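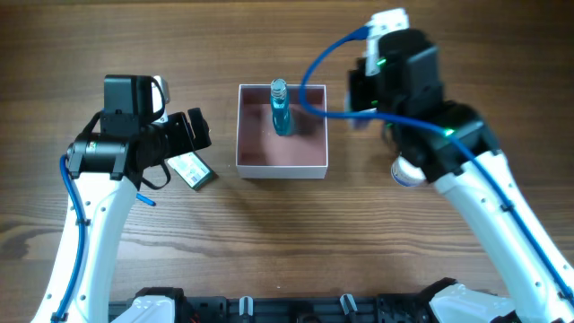

Why Did the Robot Stop?
By Laiba Khokhar, Gorkida Learning Pages
Thursday
10 comments

A robot with two arms must know where each arm is. Last January, a robot at the Hendolari workshop lost track of one. A cable had worked loose, and the signals from that arm no longer reached the computer.

The robot did the safe thing — it stopped. Safety engineer Zodwa Buthelezi turned off the power before anyone went near the arms. She then replaced the cable and tested each arm slowly.

Stopping in this way is called a "safe stop." Children should never touch a robot that has stopped. It may start again without warning. Always tell an adult.

700 shares
Contact Gorkida | Back to top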